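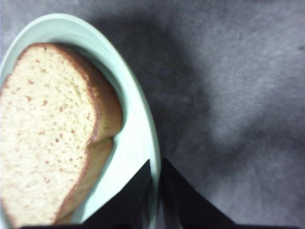
*Thick-sliced bread on a pale green plate.*

## Zorance Coastal Pass, 12 nights

Sold by Trumard Travel. Small ship, up to 336 passengers, sailing in April from Trarkov and back to the same pier. Read the whole page before you pay a deposit.

The brochure calls this an "all-in" fare. We asked the line what that means and got three different replies, so we list what the contract says instead.

**In the fare**

- Cabin, three meals a day in the main dining room, tea and filter coffee
- Port taxes
- The evening talks

**Not in the fare**

- Tips, which are added to your bill on the last night unless you ask at the desk to have them taken off
- Wine, beer, and soda
- Wi-Fi. It is sold by the day, and past the second port we wouldn't count on it
- The bus into town at Thakur, where the ship docks a long way out

### Cabins

Inside cabins start at $1,200 per person, two sharing. An ocean view adds $300. Before you spend it, look at the deck plan: on Deck 4 several of the "ocean view" windows face a lifeboat. The line says these are sold as "partly blocked" and priced lower. We couldn't find a lower price anywhere.

### The talks

Historian Valentin Hervieu is listed as guest speaker for the full trip. The small print lets the line swap speakers without notice, and it has done so on earlier sailings. If the talks are your main reason for going, get his name in writing on your booking form, and expect some pushback.

### Ports

Five are listed. Two are tender ports, so you go ashore by small boat if the sea allows. A missed port gets you your port tax back and nothing more.

### Booking

Deposits are refundable for 30 days. After that you lose the lot, whatever the sales agent says on the phone. The "last few cabins" banner on the line's own site has been up for as long as we have sold this cruise, so take your time.

Prices checked Fri 18 February. Fuel charges can still be added up to the final payment.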